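Search this site
Enter keywords
Category: Workshop and Facilities

Planlow two-arm cell returns to service

The two-arm table cell at Planlow has returned to service after maintenance led by Toon De Smet. Both gripper cables were replaced and each was left with enough slack for the full reach of its arm. The fingers were then realigned and every casing screw was checked by hand.

The cell will be inspected after every 100 hours of running. Staff are asked to look over the cables before each session and to report any wear to the Ukcombe office, Room 209. Tableware trials continue on Saturday.

Table setting with a bowl, mug, fork and spoon, and the two arms at the near side.
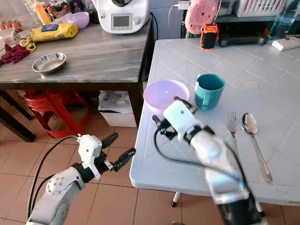
Booking the cell

Requests should be made through the Ukcombe office. Sessions last 30 minutes.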